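Schmieder Invites Families to Clear Out the Outgrown Sports Clothes This Fall

LELLETGATE, Oct 15, 2025 - If there is a heap of last season's clothing sitting somewhere in your home, waiting for someone to decide what becomes of it, Schmieder would love to take it off your hands. The family-run clothing exchange is opening its fall collection today at both of its shops, in Lelletgate and Sirngate, and everyone is welcome to bring a bag (or two, or as many as fit in the car).
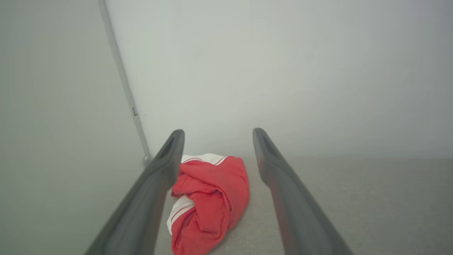

The collection began five years ago with a single rack by the door, and it has grown every season since, thanks to the kindness of neighbors who keep coming back. In August alone, families dropped off over 2,000 pieces, and a good many of them were back in use before the first day of school.

"People apologize to us at the counter because things are wrinkled, and I always tell them please, don't give it another thought," said Jörg Lammers, who owns Schmieder. "A red top left bunched up on the couch is just as welcome as one that was ironed this morning. We have an iron, and we like using it!"

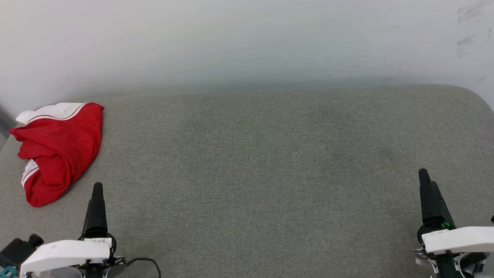 Shorts, jerseys, sweatshirts and warm-up pants are especially wanted this time, in children's and adult sizes alike. Small stains and missing drawstrings are fine - the mending table in Sirngate takes care of plenty of those - but please empty the pockets and wash everything before you come.

Each household that donates will receive a Mullasari card, good for trading in either shop through the end of the season. Socks and underwear can be accepted only if they are new.

Donations may be left at the counter during regular shop hours. No appointment is needed.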